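About Mestier

Mestier supplies woven tableware and produce baskets to schools, small groceries and office kitchens. The company was set up in 2000 in Witard, in a former seed warehouse on Ogilvie Road, and still works from the same building. The work divides into weaving, finishing and layout. Weaving and finishing are done on the ground floor. Layout, the part most customers ask about, is done upstairs on white tables.

Layout means deciding how a basket and its contents share a surface: where the basket stands, which pieces go in, which stay on the table, and how much clear space is left for plates, paperwork or a cutting board. A basket that looks right on a shelf can take up far too much of a counter once fruit is spread next to it. We check this with ordinary produce before an item goes into the catalog.

Our starting arrangement puts the basket toward one corner with the long side parallel to the back edge. Loose pieces stay close to it and the rest of the top is left open.

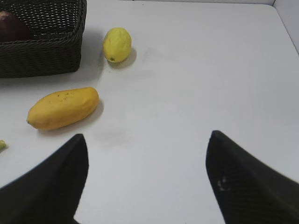

Brukum school kitchen wrote to us in February that the corner position works on a long serving counter but that on a square table the children on the far side can't reach the basket, and asked for a center position in the fitting sheet. The point was correct. The sheet now gives both positions, and the center position is the default for any table used from more than two sides.

Baskets

The rectangular basket is the main product. Its construction is as follows.

Weave: tight interlace on all four walls, with small regular openings. The openings let air through and are small enough to retain a lemon or a small onion.

Rim: a thicker braided band, continuous around the top. The rim takes most of the wear because people lift the basket by it. It is woven after the walls and can be replaced separately.

Walls: flared slightly outward from the base. Flared baskets nest when empty, and 8 of them stack in a standard cabinet. A straight-walled version was made for 2 years and dropped - it didn't nest and cost more to ship.

Color: dark only. We offered a pale weave until the finishing room changed stains, and may do so again. Dark strands show less fruit juice and more flour, so bakeries should allow for a brush in the cleaning kit.

Produce used in layout

We use whole, unwrapped pieces in more than one shape. A basket tested only with round fruit gives a misleading result, as long pieces lie across the base and lift everything above them. Lemons are kept on hand all year.

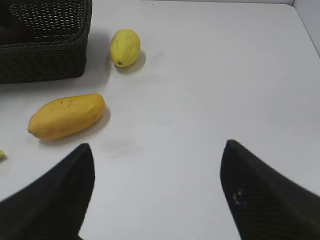

Long pieces are tried in the basket first, on the diagonal and then parallel to the long wall. If neither position leaves the rim clear, the piece is treated as table fruit and the sheet says so. Weight is recorded with the basket full and again with the long pieces removed. The two readings go on the product label.

Pieces placed on the table should be set down a short distance from the wall of the basket. Fruit pushed hard against the weave marks at the contact point, and lemon peel will hold the pattern for a day or more.

Tables

All layout is done on plain matte white tops. Gloss was tried and reflected the ceiling lights. Matte white marks more easily, and the tops are wiped with warm water and a mild soap at the end of each session. Smudges that don't lift are left until the next resurfacing. They don't affect the result.

We don't sell tables. Customers who want a similar top can ask for the surface specification, which lists finish, edge type and cleaning limits.

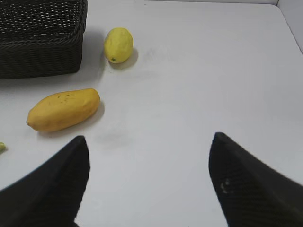

Orders and fitting sheets

The minimum order is 2 baskets. The largest single order we can weave without a lead time extension is 200. Each order ships with a fitting sheet covering placement, load, produce types and care. Replacement sheets are free on request.

Returns are accepted on unused baskets. A broken rim is a repair, not a return, and should be sent to the Witard address with the order slip inside the basket. Please remove any produce first.

Visits to the layout room are by appointment.

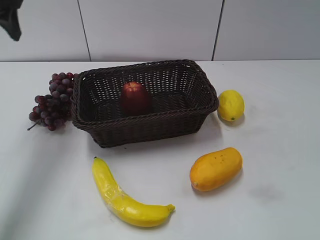

Rectangular basket, dark weave, center position.

Page last revised 07/07/2022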